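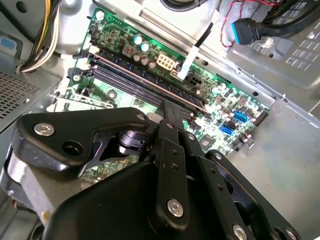 Setside asked last quarter whether the memory check could be skipped on units that already start and report the full amount installed. The reply was no. A module can be detected with one latch short of its notch, and it will then fail in transport or after a few weeks of heat cycling. The check stays in.

BENCH INSPECTION, OPENED DESKTOP UNITS
Checklist with comments, August revision
Applies to: Zeker bench, Baria bench
Does not apply to: laptops, all-in-ones, rack equipment

Section 1. Before the side panel comes off

1.1 Unit shut down from the operating system, then switched off at the rear of the supply.
OK

1.2 Power cord removed from the unit and placed off the bench.
OK
Comment: Switching off at a power strip does not meet this item.

1.3 Front power button held for 5 seconds with the cord out.
OK

1.4 Wrist strap or mat lead connected to bare metal on the case.
OK
Comment: Painted metal was used on two units in the previous round. Both were marked as failed on this item and rechecked.

1.5 Panel screws in a tray with the unit number on it.
Action needed
Comment: Tray present, number missing. Labels reordered from Calvo.

Section 2. Board, general condition

2.1 No scorching, lifted parts or residue on the board surface.
2.2 Capacitor tops flat. Any doming, split or crust is a fail, whatever the unit does on power-up.
2.3 No loose screws, washers or clipped tie ends under or on the board.
2.4 Standoffs match the board holes. No extra standoff touching the underside.

Result for section: OK
Comment: For 2.2, sight across the tops with a flashlight at a low angle. Looking straight down hides a slight dome. Short capacitors standing next to a power socket are easily missed and need a separate look.

Section 3. Memory

3.1 Slots free of dust and fibers. Empty slots are included.
3.2 Module type matches the board label or manual.
3.3 Module pressed down evenly at both ends.
3.4 Retention latches upright and engaged in the module notches.
3.5 Slot order follows the board manual where fewer modules than slots are fitted.

Result for section: OK
Comment: 3.4 is checked by sight and by finger. Hold the module by its edges only. If a latch has gone stiff, do not lever it with a screwdriver; mark the unit and set it aside. Compressed air is used in short bursts with the can upright. Cotton swabs are not allowed in slots.

Section 4. Power and signal connectors

4.1 Main board connector fully home, clip engaged.
4.2 Processor power connector: pin count matches the socket, clip engaged, no browning on the plastic.
4.3 Front panel leads match the header markings.
4.4 Unused headers clear, pins straight.

Result for section: Action needed on 4.4
Comment: One bent pin on an unused header, straightened with a plastic pick. Record it even when corrected. Browning under 4.2 is a fail for both the cable and the board, and the two are tagged together.

Section 5. Cable routing

5.1 No cable under tension with the drive bay in its normal position.
5.2 No cable in the path of a fan blade.
5.3 No cable lying over memory latches when the panel is closed.
5.4 Straps and ties trimmed flush, ends removed from the case.

Result for section: OK
Comment: Baria requested that 5.3 be dropped for small cases. Declined. Where there is no other route, the cable is tied to the case frame.

Section 6. Closing

6.1 Tool count matches the count at opening.
6.2 Panel seated along its full length before screws go in.
6.3 Power restored, memory total compared with the job sheet.
6.4 Fan noise normal for 2 minutes.
6.5 Job sheet signed and filed.

Result for section: OK

Log notes
Entries to date under this checklist: 3,646.
Sheets with an unmarked item are returned to the bench. The filing rate required is 100 percent. Zeker sheets go in the front drawer, Baria sheets in the rear drawer. Older sheets with the four-section layout remain valid until the unit is next opened.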